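Work package 3, desk-tidying study: progress to 29 January 2023

The item list is agreed with Hosetti and stands at 20 household and stationery objects. Spending to date is 214 of the 4000 allotted. 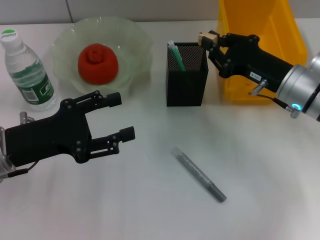

Figure 1. Table layout with bottle, glass bowl, mesh pen holder, yellow bin and pen.

Sorting rules for pens and bin contents remain in draft. Imani Muli will issue the final version in March.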